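Folding for a Small Cupboard: Project Report
Usha Gowda, Chih-ming Tse and Branislav Urban
Last updated: Apr 27, 2019

Our brief was to look at an ordinary household job and say something useful about it. We picked folding because all three of us were bad at it and Branislav's shelf in the flat at Zetmont had started to lean. The aim was to find out which way of folding a plain T-shirt takes up the least shelf and can still be managed by a person who would like to be doing something else.

We began in September with a literature review, meaning that Chih-ming read a library book and Usha read the back cover. Both agreed that a shirt should be laid flat before anything is attempted. None of us had been doing this. 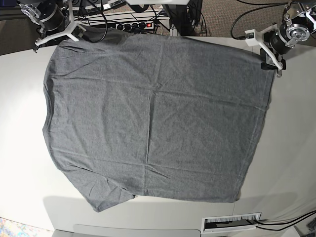 Does it matter if a shirt already has creases from the last fold?
Old creases are a help if you mean to fold it the same way again, and a nuisance if you have changed your mind.

We compared 3 methods. The first was halves, sleeves in, and no further thought. The second was thirds, which we named the Fatton fold after the street where Usha learned it. The third was rolling, which Branislav defended with more feeling than evidence. Over the project we did 122 folds, a figure our supervisor, Citlali Pacheco, described as "ample".

Thirds made the neatest pile. Halves were quicker, but the sleeves crept out by the time the shirt reached the shelf. Rolled shirts looked splendid until one was taken from the bottom. The stage that went wrong most often was the first fold over, when the far layer has to come across without dragging everything under it along.

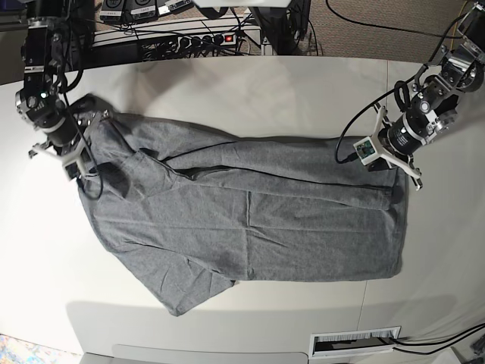

Fig. 2. Grey T-shirt part-way through folding, one sleeve still out.

We had planned to stop at T-shirts. Chak-lun Lam, who marked our draft, asked what we proposed to do about the rest of a person's clothes, so a second stage was added with about 5 days left.
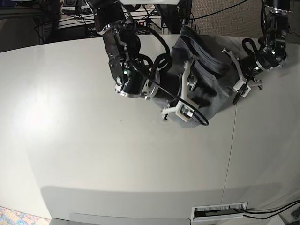 Thicker things need fewer folds, and no amount of pressing with the palm will alter this. We would drop the final fold for anything heavy and give it the lowest shelf. Branislav still rolls his socks, and the shelf still leans.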